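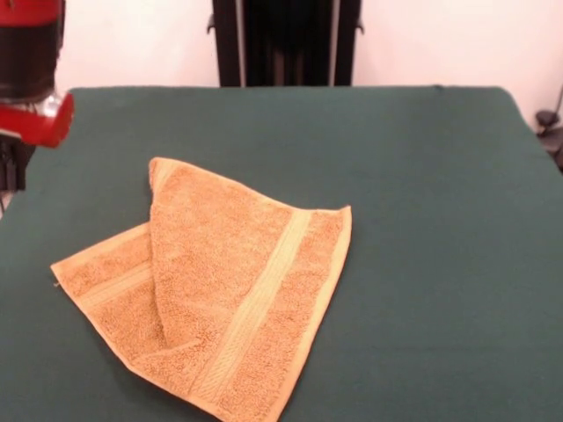

站内搜索 请输入关键词 搜索

社区毛巾回收点迁入新址 八月底起恢复收件

8月27日，锡特布里奇（Sitbridge）旧纺织品回收点在新址重新开门，恢复接收居民送来的毛巾、浴巾、洗脸巾和床单。回收点此前因原址租约到期停止收件，停收期间，门口的投放箱也一并撤走。

新址位于原邮局分拣处一楼，面积比原来的铺面大，分为收件、分拣和打包三个区域，从街边的侧门进出。侧门外有一段坡道，推婴儿车或拖小推车的居民可以直接进门。正门暂不开放，要等地面修补完工后再启用。

回收点的运营方多夫哈纽克（Dovhaniuk）洗衣行介绍，上一个收件年度共收到各类巾类织物2353件，其中毛圈棉的小方巾和擦手巾最多，浴巾次之，床单和枕套较少。今年的接收目标定为3000件。洗衣行同时调低了单次送件的上限，每户每次不超过一只普通购物袋的量，超出部分请分次送来。过去有居民一次送来几大袋，分拣台上堆不下，后面排队的人只能等。

按照新的收件办法，送来的毛巾须洗净晾干，不必熨烫，也不要求叠得整齐，随手对折即可。分拣时每一件都要重新摊开，检查有无破洞、脱线和污渍，再按尺寸和厚薄归类。颜色不作限制，深色、浅色和橙色、粉色等鲜艳颜色都收，但深浅两类在打包前分开存放，以免后续清洗时串色。

分拣后的毛巾分为三等。一等为毛圈完整、边缘没有脱线的，清洗消毒后送往邻近几处临时住所和动物收容站，其中较大的浴巾优先供给临时住所。二等为毛圈稀疏、颜色发旧但没有破损的，裁成统一大小后作为擦拭布，供本地的自行车修理铺和印刷作坊领用。三等为破损较重的，交由皮尔塔（Piltar）纤维厂打碎，用作填充料。往年三等品所占比例偏高，洗衣行认为主要原因是居民往往等到毛巾完全不能用了才送来，因此建议在毛巾开始变薄、变硬时就考虑更换。

以下物品不在接收范围之内：沾有油漆、机油或胶水的毛巾，带电热元件的织物，枕芯和被芯，一次性湿巾和无纺布，以及仍然潮湿的任何织物。潮湿的毛巾装袋后容易发霉，会影响同一袋里的其他物品，今后收件时将当场退回。浴室防滑垫如带有橡胶底，也不接收；全棉织造的地巾可以照常送来。

回收点还为居民准备了一份家庭整理毛巾的简要说明，放在收件台旁，可自行取阅。说明建议把家中的毛巾全部取出，在桌上逐件摊开查看，先看四边的包缝，再看中间的毛圈。包缝松开而毛圈尚好的，缝上几针还可以继续使用。毛圈大面积脱落、吸水明显变慢的，可改作抹布，或者送到回收点。小方巾晾晒时不宜团在一起，折过的一角长期不干，最容易留下异味。

说明中还提到洗涤方法。新买的毛圈棉毛巾头几次清洗会掉毛，应与其他衣物分开。颜色较深或较鲜艳的毛巾，首次清洗宜用冷水。柔顺剂用得过多，会在毛圈表面留下一层薄膜，使毛巾不吸水，隔几次用一次就够了。已经发硬的毛巾，可以用温水加少量白醋浸泡，漂净后抖开再晾，晾干前多抖几下，毛圈会松一些。

在运输方面，回收点由若达德（Jodard）货运行负责定期取件。打包后的毛巾按等级装入布袋，袋口系不同颜色的绳子，一等用白绳，二等用蓝绳，三等用黑绳。布袋送达后清空带回，循环使用。洗衣行表示，旧址曾用塑料袋装件，搬运中常有破裂，换用布袋后这一情况已少见。

原址门口的投放箱不再恢复。新址侧门旁设有一只带盖的投放柜，供居民在闭门时间使用，柜内空间有限，装满后请勿将袋子放在柜外地面上，以免淋雨。投放柜每天清空一次。仍有居民把袋子放到旧址门前，旧铺面现已另租他人，请不要再往那里送件。

新址的分拣台比旧址的长，台面可容两人面对面工作。打包区靠近后门，货车可以倒到门口装货。收件台旁另设一张小桌，桌上备有纸笔，送件时可以登记件数，也可以不登记。回收点不收取任何费用，也不向送件人发放积分或礼品。

今年10月，回收点计划开设一次旧毛巾改制活动，内容包括用旧浴巾缝制拖把套、锅垫和宠物垫，地点就在分拣区，所需的针线和布料由洗衣行提供，参加者也可以自带家中的旧毛巾。活动材料费总额为2000元，由洗衣行承担。缝纫机由参加者轮流使用，没有缝纫经验的居民可以先从锅垫做起，只需把毛巾裁成两片方形，叠合后沿四边缝合，留一个小口翻面，再把口缝上。报名方式将在收件台张贴。

目前新址的门牌尚未装好，首次前往的居民可从原邮局停车场一侧绕行，侧门上贴有蓝底白字的“毛巾收件”字样。停车场内留有3个临时车位供送件车辆使用，卸下物品后请尽快驶离。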